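Preradell Fitted Sheet in Sage

I bought this sheet for the spare bed in December and ended up ordering a second one for our own room, so I figured it deserved a page in the shop! It's a soft, grayish green (more olive than mint) and it goes with pretty much every wall color I've owned, plain white most of all. 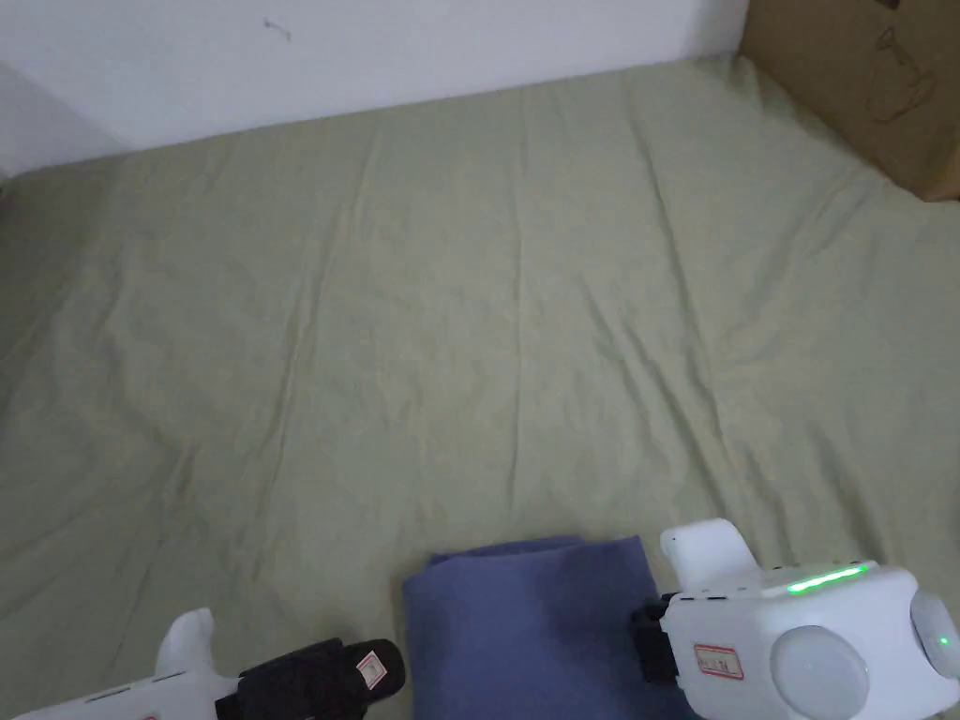 Preradell sheet in Sage, straight on the mattress, no ironing

Yes, it wrinkles. I don't iron bedding and I'm not going to start now, but if you like a crisp bed you'll want to give it a quick press. The corners go on without a fight, and I use the bed as my folding table on laundry day anyway.

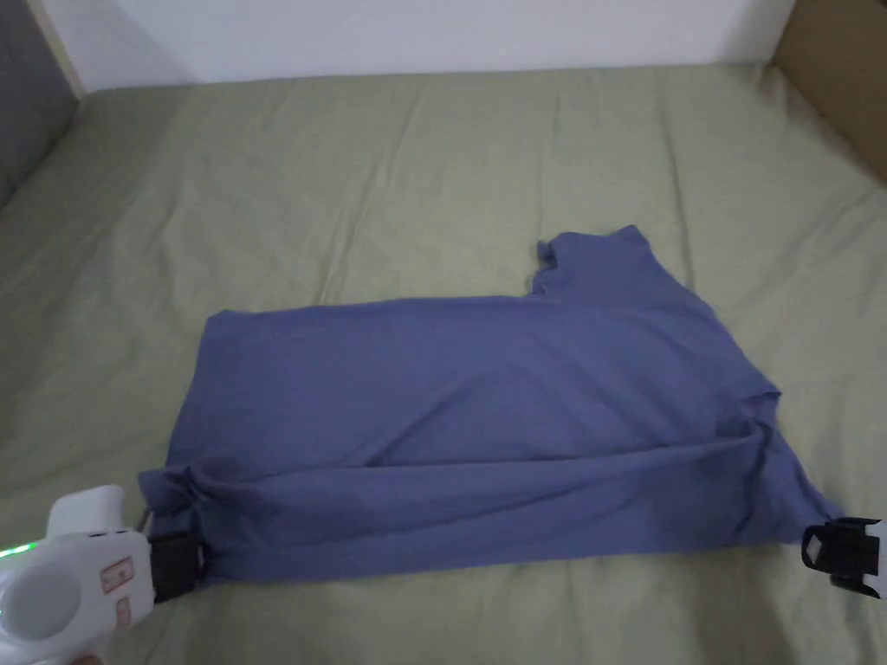 Blue t-shirt halfway to folded, on the Sage sheet

Blues look so good on it, by the way. I keep eyeing the slate blue pillowcases from Vidmont to go with mine, but I've got 2 sets of pillowcases already and nowhere to put more. Back to the laundry: I fold everything flat, line it up on the bed and then carry it all to the dresser in one trip.
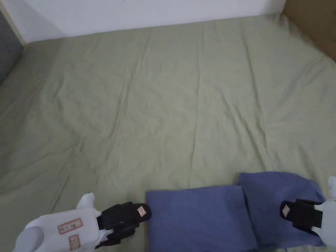 Wash it warm with similar colors, tumble dry low, and take it out while it's still a tiny bit damp if the creases bug you. Sage is in stock now, and it ships folded flat.

1,043 shares | 2 comments

© Zukoswood Home | Contact us | Back to top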